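The Exception Tray Is Where the Work Went
Opinion, by Esi Mahama
September 2018

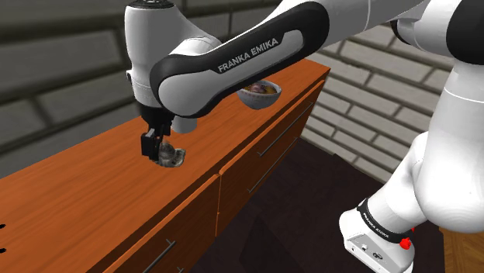
Most of what is written on automation and jobs counts heads before and heads after. I have spent enough years in process engineering to distrust that measure. Headcount is easy to obtain and says little. The more useful question is which minutes of the shift a person loses and which minutes they are handed in return, and whether anyone wrote the second list down before the machine was ordered.

My case is a returns line at Karkcombe, where rented tableware comes back from catering jobs and has to be sorted before washing. It is a plain job. A crate arrives. A sorter takes out bowls, cups, lids and whatever food and packaging came along with them, puts each in the right rack, and rejects anything chipped. Until January the station was staffed by hand at all hours. It now has an arm, and the crew of 14 is still a crew of 14. On the headcount measure nothing happened.

The supplier is a small integrator called Zoso, and they did one thing I wish more suppliers did. They built the task in simulation first and ran the arm against rendered kitchen clutter before any hardware was bolted down. A bowl with something still in it, a clear or crumpled item lying on a wood surface, a cup partly hidden by the arm's own forearm: these are the situations in which a grasp planner earns its price or doesn't. Virtual trials are cheap. You can run 1,000 of them overnight, change the finger width and run them again.

The trouble is what the buyer does with the result. The simulation report gave a grasp success rate. The purchasing case took that rate, multiplied it by crates per shift, and called the product labor saved. The failures were treated as a remainder. They were not assigned to a person, a bench or a time standard.

Failures on a sorting line do not vanish. They go into a gray tray at the end of the conveyor, which the crew calls the exception tray. Before the arm there was no such tray. A sorter who met a stuck lid dealt with it and moved on, and the extra seconds were averaged out by the easy pieces on either side. The arm takes the easy pieces. What reaches a human hand is the nested bowl, the film that has welded itself to a rim, the clear cup the camera cannot find an edge on. Every piece is a hard one.

I timed it. On the last full day of my visit the arm passed 1,012 pieces and the tray received 200. The mean handling time for a tray piece was well over double the old mean for a piece of any kind, as anyone would expect once the easy ones are removed. The posted standard had not been changed. On paper the person at the tray was the slowest worker in the building. Two of the most experienced sorters had been put there precisely for their skill, and their scores fell the week they started.

This is a measurement error with consequences for pay. The bonus at Karkcombe is tied to rate against standard. If the mix of work changes and the standard stays put, the plant has cut a wage without deciding to, and management will in good faith deny having done so. I do not think there was any intent. I think a spreadsheet had a column for pieces and no column for difficulty.

The second change is pace. A hand sorter controls the interval between one piece and the next. Sorters speed up and slow down through a shift, stretch, wait half a second for a colleague to clear a rack. The tray fills at the rate the arm fails, and the arm fails in clusters. A crate from a wedding comes back full of film and garnish, and the tray goes from empty to heaped in a few minutes. After that there is nothing for a while. Both conditions are tiring. Idle time that cannot be predicted is not rest, and you cannot leave the bench during it.

The third change is knowledge. Sorters used to notice things upstream. They knew which client scraped plates and which did not, and they told dispatch. The arm handles bowls from both and reports a count. The tray worker sees only the tail of the distribution, with the crate label already gone. In the first months after installation the plant stopped hearing from its own floor on this subject, and washer filters began clogging more often. I would not claim proof of a link. I would want somebody to look.

None of this is an argument against the arm. The old job was repetitive, wrist complaints were common, and I met no one on the crew who wanted the full station back. I have seen the opposite approach as well, at the Clotia plant in Bragança, where a similar cell was delayed for so long by arguments over it that the people it was meant to relieve had mostly left. Delay has a cost, and workers carry it too.

My argument is about the order of work. A simulation that can produce a success rate can also produce a failure list, sorted by type. That list is a job description. It should be read out to the crew before purchase, with a time study done on each category, using the people who will stand at the tray. Zoso had the data. When I asked for the failure log they sent it the same afternoon, and remarked that no customer had requested it before.

Three further items belong in any contract of this kind. The rate standard should be suspended at every station next to the arm until the new mix has been measured. The tray should have a buffer large enough to absorb one bad crate, and the worker should have a control that pauses the infeed - a plain button, with no report generated when it is pressed. The crate label should travel with the exception.

Karkcombe has agreed to the first and is pricing the second. The third needs a change to the conveyor software and is waiting on a quote. The standard for the tray is being restudied now, and the bonus for the affected months has not yet been recalculated. I have asked for it to be.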